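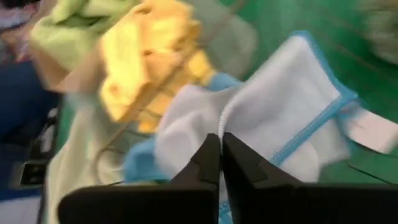
Section 4: Small loads and delicates

If you've followed the guide from the start, your Brimel is level, plumbed in and has had its empty first run. Good. Now for the setting I use more than all the others put together, and the one I get the most questions about - the Gentle programme, and how to stop it being a bit rubbish.

I've had my machine in the Bedgate flat long enough to have made every mistake in this section at least once. The leaflet in the box gives Gentle a single paragraph, and half of that is about voiding the warranty. So I've written down what I do, in the order I do it. Skip about if you like, but please read the cautions. They're short.

What you'll need

A mesh bag with a zip that works
Liquid detergent for delicates (I use Nurnik, the unscented one, but any liquid will do)
A measuring cup with proper markings
A clean towel you don't mind getting damp
Somewhere flat to dry things

Powder is fine for ordinary washes in this machine. On Gentle it sits in the drawer and goes to paste, and you'll be scraping it out with a teaspoon. Ask me how I know.

4.1 Setting up the Gentle programme

The panel comes set to the factory defaults, which are too warm and spin far too hard for my liking. You only have to change them once, as the machine remembers.

1. Switch on at the wall, then press and hold the power button until the display lights up.
2. Turn the dial to the feather symbol. If yours is one of the older panels with words on it, the position is marked Gentle.
3. Press Temp until the little snowflake shows. This is the cold wash.
4. Press Spin until the display reads 300. That's the lowest it goes without turning the spin off altogether.
5. Press Rinse once for an extra rinse. A small plus sign comes up next to the tap symbol.
6. Hold down Temp and Spin together until you hear two beeps. Your settings are now saved to the feather.

Note: If you get one long beep, it hasn't saved. Usually the door is open. Shut it and do step 6 again - you don't have to start from the top.

Note: A power cut won't wipe your settings, but the child lock will come back on afterwards, and it has fooled me into thinking the whole panel was dead. Hold Start until the key symbol goes out.

4.2 Sorting

I used to skip this and just stuff everything in. Then I had a grey summer, clothes-wise, and now I sort on the table before anything goes near the drum. It takes hardly any time once you've got the habit. 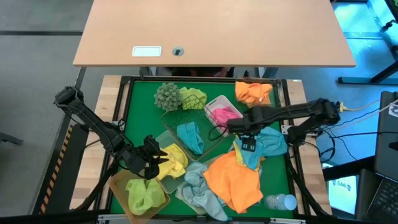 Photo: Sulastri Hutapea

1. Tip everything out and shake each piece open. Balled-up things don't wash in the middle.
2. Put whites together, pale colours together and strong colours together. Yellows and reds count as strong until you've washed them a few times on their own.
3. Check pockets and cuffs. Tissues are the enemy!
4. Do up zips and hooks, and undo buttons. Buttons pull at their threads if they're left fastened.
5. Look for marks and deal with them now (see 4.3), before they've been through a wash and settled in.
6. Read the care label on anything new. A hand with a line through it means it doesn't go in water at all, and no setting on this machine will change that.

If you're not sure whether a colour will run, wet a hidden bit of seam and press it with a white tissue. Any colour on the tissue and it gets washed alone. I do this with everything that comes from a market stall, and with anything navy, wherever it came from.

CAUTION: Never mix a new dark item into a pale load on the grounds that it's a cold wash. Cold water slows dye down but it certainly doesn't stop it.

4.3 Treating marks first

For most things I dab on a little of the same liquid detergent, work it in with my fingertips and leave it for 10 minutes. For grease I go for the Hlongwane soap bar, which looks like something from my gran's scullery and works a treat on collars.

1. Scrape off anything solid with the back of a knife.
2. Wet the mark from the wrong side of the fabric, so you're pushing it out the way it came in.
3. Dab on the soap or detergent. Dab, please, don't scrub - scrubbing roughs up the surface and you'll have a fuzzy patch for good.
4. Wait the full time, then rinse with cold water.
5. If the mark is still there, do it again before you put the item in the machine.

CAUTION: Don't use bleach in the drawer on Gentle. The short fill doesn't flush it through properly and some will be waiting for your next wash. Also, never put bleach on silk or wool, in this machine or any other.

4.4 Loading

1. Put anything with straps, lace or loose knit into a mesh bag. Fill the bag halfway and no more, so there's room for things to move about.
2. Zip the bag right to the end and tuck the zip pull under its bit of elastic, if it has one. A loose pull ticks against the glass for the whole cycle.
3. Place the bag in the drum first, then put the rest around it.
4. Stop when the drum is a third full. I know it looks wasteful. Gentle uses less movement than the other programmes, so the clothes need the space.
5. Measure your detergent into the middle compartment. Half of what the bottle tells you is plenty for a small load.
6. Close the door until it clicks and press Start.

Note: One bag all by itself will often set off the balance warning (the display shows a wobbly drum, which I think is rather sweet). Add a hand towel in a similar colour and try again.

Note: The door stays locked for a little while after the cycle finishes. This is normal. Tugging at it doesn't help, and replacement handles aren't cheap.

4.5 Getting the water out

Since we've turned the spin right down, things will come out wetter than you're used to. Don't be tempted to wring them.

1. Lay your towel out flat and put the item on top, in its proper shape.
2. Roll the towel up with the item inside, like a Swiss roll.
3. Press along the roll with your hands, or kneel on it if it's a heavy jumper.
4. Unroll, move the item to a dry part of the towel and do it once more if it's still dripping.

For jumpers and anything stretchy, dry flat. Everything else can go on a hanger or over the airer, away from direct sun. In May I open the window and things are ready by bedtime. In winter I allow until the following evening and try to be patient.

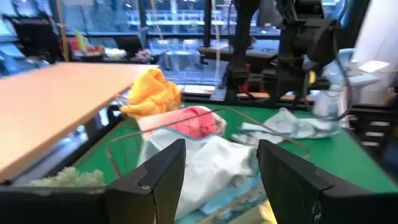 White and pale blue fabrics with a pink cloth, on a green tabletop.

Shake each piece out before you lay it down to dry. If you leave it bunched up, the creases dry in, and on thin cotton they're a pain to iron out later. Smooth the hems with your palm and pull the seams straight while the fabric is still damp. I hardly iron anything small these days, and that is entirely down to this one step.

CAUTION: Don't dry delicates on a radiator. Elastic goes brittle and wool can shrink, even if it got through the wash perfectly well.

4.6 If something's gone wrong

Clothes feel stiff or slippery: too much detergent. Run Gentle again with none at all.

White streaks on dark things: same cause, usually. Rinse by hand in the sink first, then cut your dose next time.

Water left in the drum: check the filter behind the flap at the bottom right. Put a tray down before you open it, and a towel under the tray.

Musty smell: you've left the door shut between washes. Keep it ajar, pull the drawer out a little and run a hot empty cycle once a month.

Machine stops partway and beeps: look for a kink in the inlet hose. Mine gets squashed every time I push the machine back after sweeping.

Bag has come open: the zip is on its way out. You can keep it going for a while with a small safety pin through the pull, but only if you pin it to the bag and nothing else. Get a new bag when you can.

If none of that sorts it, turn the machine off at the wall, turn off the water and go to Section 5, where I've put the fault codes and what they mean in ordinary words.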